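Went to the Broltard speech and language open afternoon in December, mostly for the free parking and partly because my youngest on the caseload still says "tat" for "cat" and I've run out of ways to look pleased about it.

## The hall

Four rooms off one corridor, with arrows pointing both ways. Jakus had the biggest stand and a set of 400 picture cards for final consonants. Lovely cards. The box weighs about as much as a Year 2 child, and "yacht" is in there, as if any five-year-old of mine has ever asked for a yacht.

Flolska were selling a word list of 3000 entries sorted by sound, position and syllable count. I looked up "k" at the end of words and was still standing there when the tea went cold.

## The talk

The 2 o'clock session was on how many goes a child needs at a new sound before it sticks. The answer was 100 in a sitting, said quite calmly by someone who has presumably never tried it after lunch with a boy under a table. I did like the bit on minimal pairs: put "tea" and "key" side by side, let the child ask for the wrong one, and hand it over with a straight face.

## The Hämäläinen room

Smaller and better. They work on early verbs, and I came away with a sheet on "push", "open" and "fall" that I used the next morning. 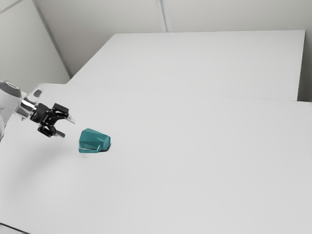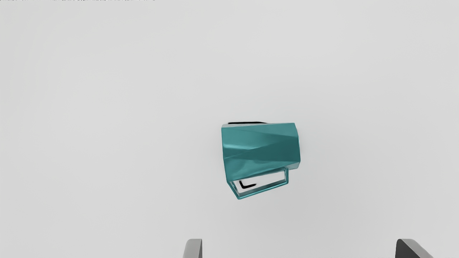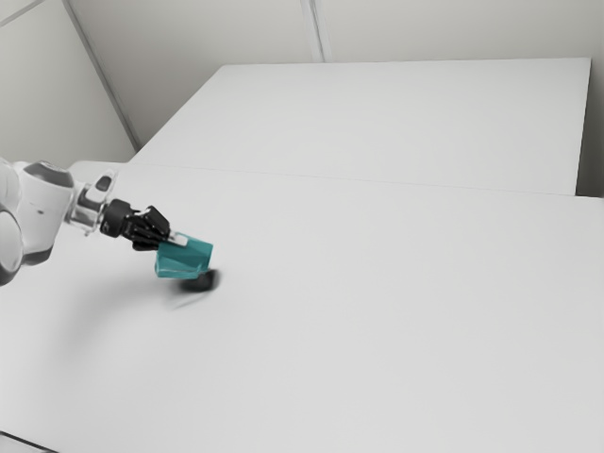
The questions at the end ran over, mainly on whether parents do the homework. Opinion was divided between "no" and "in the car". I bought the Flolska list, left the Jakus box where it was, and spent a while in the car park saying "key" to myself. Next one is in spring, same building. Bring your own biscuits.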